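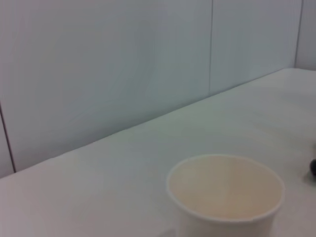 Plain white paper cups going soft at the seam

Posted by Haruna Kobori
Jul 21, 2021

We put out unprinted white paper cups on the break room table, the ordinary kind with a rolled rim and a cream interior. With cold water they are fine. With hot coffee left standing, the side seam softens after 23 minutes and the table gets a ring. Is this a lining problem, or are we storing them wrong? The sleeves have been in a cabinet over the sink since January.

3 replies

Dumisani Kekana
Check the case label first. Cups sold for cold drinks are often coated on both sides, and cups for hot drinks usually on the inside only, with heavier board. The color of the interior tells you very little.

Storage matters too. Board takes up moisture from the air, and a cabinet over a sink is a poor place for it. Move the sleeves somewhere dry, keep them closed, and stack them rim down. Then test six cups from an unopened sleeve: fill each to a finger below the rim, stand them on a dry paper towel, and look at the base and the bottom of the seam every five minutes. If the new sleeve holds and the old one fails, it was the cabinet – if both fail, return the case.

Chie Kudo
just double cup it

Yufang Jia
We had the same thing with a case from Feten. Lot 3404 leaked, the next one did not. Keep the label when you open the case, the supplier asked us for the lot number before they would credit it. For the rings on a pale tabletop, dish soap and a damp cloth the same day. Older ones needed baking soda paste.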